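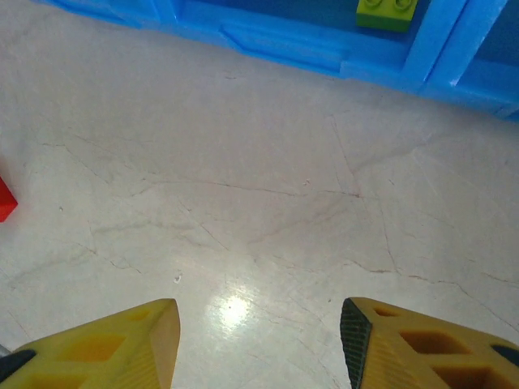 Thandeka Mathebula wrote in to ask whether a stone floor needs to be sealed again every year, as her installer told her. It may not. A water test will tell you, and it takes less than half an hour.

How to test and reseal a marble floor

1. Sweep and damp mop with a pH-neutral stone cleaner. Vinegar and lemon cleaners etch marble, so keep them off it. Let the floor dry overnight.

2. Put a spoonful of water on the floor in a few places - by the door, in front of the sink, and in a corner that gets little traffic.

3. Wait 12 minutes, then wipe up the water. If the stone has turned darker underneath, it is taking in water and the sealer has worn off. If the color hasn't changed, leave the floor alone and test again next August.

4. Clear the room. Tape off the baseboards and open a window.

5. Try the sealer first in a closet or under an appliance. Some sealers deepen the color of pale stone, and you can't easily undo that.

6. Apply a thin coat of penetrating sealer with a lint-free cloth. Work in sections you can reach without kneeling on wet stone, and finish at the door.

7. Leave it for as long as the label says, then buff off everything left on the surface. Sealer that dries on top leaves a haze.

8. Add a second coat if the label calls for one. Stay off the floor for a day.

A quart covers about 92 square feet on honed marble in my experience, and more on polished.

Sealing slows stains down but does nothing for etching. A dull ring from orange juice is damage to the stone itself and has to be polished out with marble polishing powder. For rings bigger than a saucer, call a stone refinisher.

Updated July 31, 2019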